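Oiling a worn wooden floor: notes on coverage and drying
2018-11-02

I refinished the living room floor in August and have since been asked twice for the numbers, so they are set out in this post. The floor is oak strip, sanded by the previous owners and finished with a hard varnish that had worn through along the route to the door. I took it back to bare wood and used an oil. 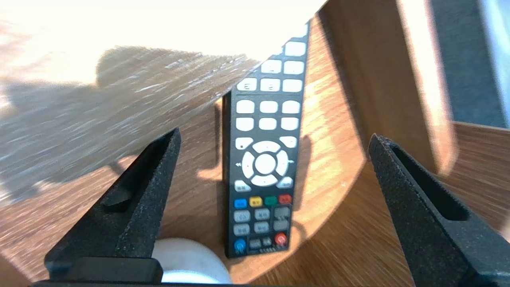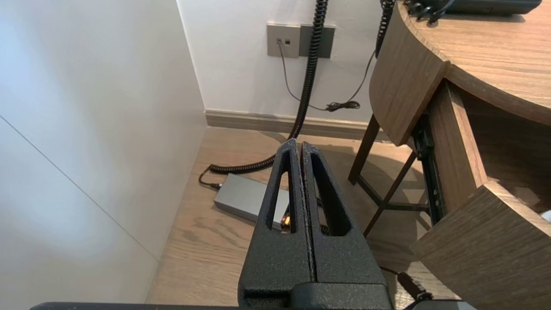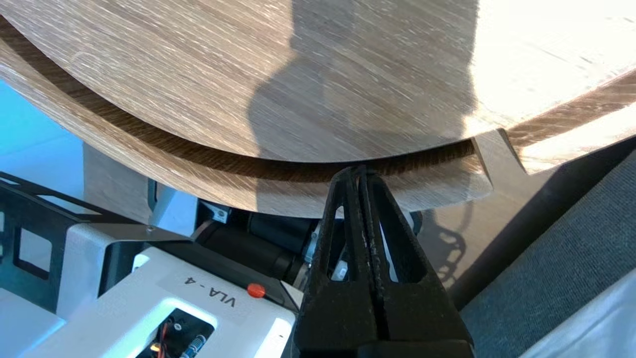
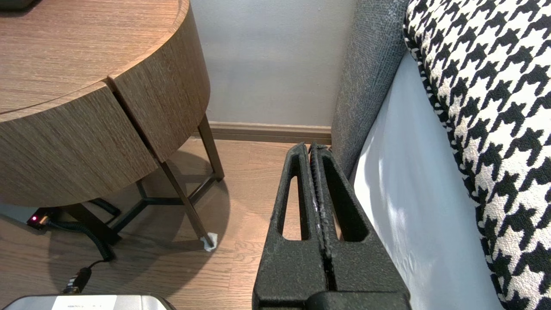 Can a second coat of oil go on the same day as the first?

It depends on the oil, but with the one I used the tin asks for an overnight wait, and I kept to that. A thin coat may feel dry to the hand by the evening while the oil lower in the grain is still soft. A second coat laid over it at that stage tends to stay tacky.

The product was Restutberg floor oil, the clear matt version, bought from Prurura. I had first intended to use the Begay hardwax, which Ermanno Piras had put down in his hall, but the shop had only small tins and the price per litre was a good deal higher.

Coverage was the part I got wrong in planning. I weighed the tin before and after each coat on kitchen scales. The first coat took 1087 grams and the second took 955. I had expected the second to come in at half the first, going by what I had read. The difference may be down to my sanding. I stopped at a fairly coarse grit, and a coarser surface holds more oil. Giorgia Rizzi went two grits finer on the same sort of boards and her second coat was much lighter, though she did not weigh it.

Application was by short-pile roller along the grain, working back towards the door. I left each section for 30 minutes and then wiped off whatever was still standing on the surface with cotton cloths. The wiping matters more than the rolling. I missed a strip next to the skirting on the first day and it dried to a shiny patch, which had to be rubbed back with a fine pad before the second coat. The cloths went outside, opened out flat on the wall, and into the bin only when stiff. Oily cloths left in a heap can heat up and catch fire, and the warning on the tin is there for a reason.

After the second coat I kept off the floor for 5 days except in socks. Rugs stayed rolled up for longer. Nazareno Costa, who lays floors for a living, told me he would leave them up for a fortnight, so I did that as well.

Two things I would change. I would vacuum, wait an hour, and vacuum again, as fine dust settles out of the air for longer than I had allowed. I would also mix all the tins in one bucket before starting. Mine came from different batches, and there is a very slight change in tone near the window that I can find when the light is low.

The leftover oil is in a jam jar, filled to the brim to keep the air out. I will use it for touching up by the door next year and add the weights to this post when I have them.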